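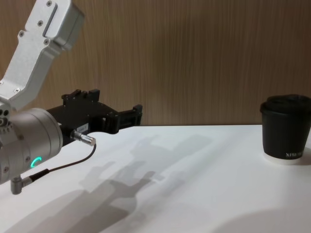
Marwat Lab, Manipulation and Upkeep Group

4. Setting up and looking after the cell

4.1 The table, the arms and the cup

Most papers we read give the cell one sentence and move on. I've always found that annoying, so I'm going to spend a few pages on ours. The cell has two arms that share one white table, with a wood-grain panel at the back. We call the pair Steteo, after the software that runs them, and I'll do the same here. The task in this paper is the cup task: one arm steadies a cup, the other takes a stirring stick and moves it in a circle without knocking anything over. Sounds easy, right? It took us most of August to get the cell into a state where I trusted the numbers.

The part that eats the most time is the cable at the wrist. Each gripper is fed by a thin black cable that leaves a plug on the gripper body, makes a loop and comes back to the wrist. If the loop is too short, the cable pulls on its plug when the last joint turns. If it's too long, it catches on things (the table, the other arm, my sleeve). I ended up setting the loop with the wrist turned as far as it goes in both directions, and only then checking it in the working pose. Ghazal Arabzadeh came up with the order we now use, and it's a good one: plug first, then turn, then look at the loop, then tighten the collar by hand. Before that I did it the other way around and had to redo it nearly every time!

We ran 3,184 cup trials in total. Of those, 234 stopped early with a fault, and when I went through the logs I sorted the faults by hand into three groups: cable, fingers and cameras. The cable group was by far the biggest before we changed the routine, and it shrank a lot afterward. I wouldn't read too much into the exact shares, as I did the sorting myself and some faults could have gone in two piles. The log file is posted with the paper (version of 2024-06-07) if you'd like to sort them your own way.
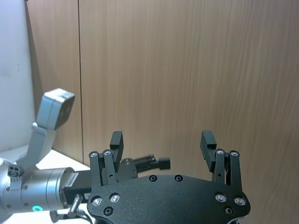

4.2 Fingers and screws

Figure 3. The cell during checks, in three views. The middle view is from the wrist camera and shows the open fingers with the other arm to the left.

The fingers are held by linkage bars, and the screws at the tops of those bars like to work loose. Not by much, but a little play at the screw turns into a lot of play at the pad, and then the stick gets held at an angle and the stirring circle comes out as an egg. So after every 10 sessions we open the fingers all the way and go over the screws with a hex key, left finger and then right. I wiggle each pad with two fingers of my own before I touch anything, and I write down what I feel. It's a crude test, I know. We did try a feeler gauge for a while and the notes weren't any more useful, so back to wiggling it was.

We use a small dab of Felano thread compound on the screws that hold the finger assemblies and none on the mounting plate, where we want to be able to get the gripper off quickly. Swapping a gripper takes me a lot longer than it takes Ghazal, and I've stopped pretending otherwise.

After the screws we do a slow dry run. Both arms go to the table, open their fingers, come in toward the cup from opposite sides and stop short of it.
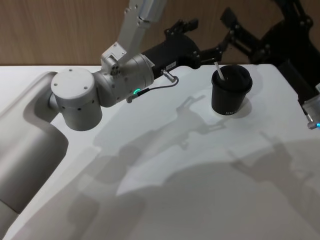
During this run I keep one hand on the stop button and watch the space between the two grippers. The speed is set low enough that I can talk through each move out loud, and whoever is at the keyboard repeats it back. If the fingers on either side stop somewhere other than the taught point, we quit there and redo the zero on that arm. We never fix it by nudging the taught point, even when we're in a hurry. I did that once early on and spent two days chasing an offset that I'd put in myself.

4.3 Cameras and light

The wrist cameras sit on angled brackets, and a bracket that gets bumped is hard to spot by eye. We check them with the Solell target, a printed card that goes flat on the table, and compare the new reading with the one from the last session. Shadows gave us more grief than the brackets did. The table is bright, the arms throw big soft shadows across it, and our first cup detector was quite happy to find a cup in one of them. We retrained it on views with the arms parked in lots of different poses, and we now repeat the card check with both arms over the table as well as with them pulled back. The retraining details are in Section 5.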